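Les oiseaux d'abord, les visiteurs ensuite

Quand Noemi Colombo a commencé à guider des groupes dans les tourbières de Pustura, elle emmenait tous ceux qui se présentaient, et elle en rit encore. « Je ne savais pas dire non ! Un mercredi de mai, nous étions une cinquantaine sur le ponton, et les grues sont restées de l'autre côté du lac toute la matinée. »

Depuis, la réserve a fixé un plafond de 200 entrées par jour, réparties entre l'aube et la fin d'après-midi, et les sentiers du nord ferment pendant la nidification. La mesure a fait grincer quelques dents chez les hôteliers de Statari - on les comprend un peu, la saison est courte - mais la fréquentation n'a pas chuté pour autant : 2 433 visiteurs l'an dernier, avec des séjours plus longs.
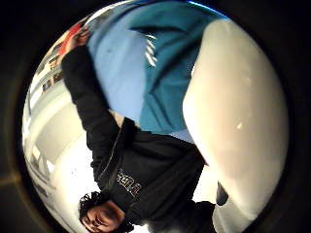 « Les gens acceptent très bien d'attendre, poursuit-elle, à condition qu'on leur parle. Je leur raconte la tourbe, les anciens canaux, ma première saison à Dirnesholm où il a plu presque sans arrêt, et au bout d'une heure ils chuchotent d'eux-mêmes. »

Reste la question de l'argent, qu'elle aborde volontiers. Les billets paient l'entretien des pontons et un poste de garde, guère plus, et le comptage de printemps (151 couples de grues, tout de même) dépend encore d'une subvention renouvelée chaque année en décembre. « Alors on remplit des dossiers, soupire-t-elle, et puis le lendemain je me lève à quatre heures et je retourne là-bas. »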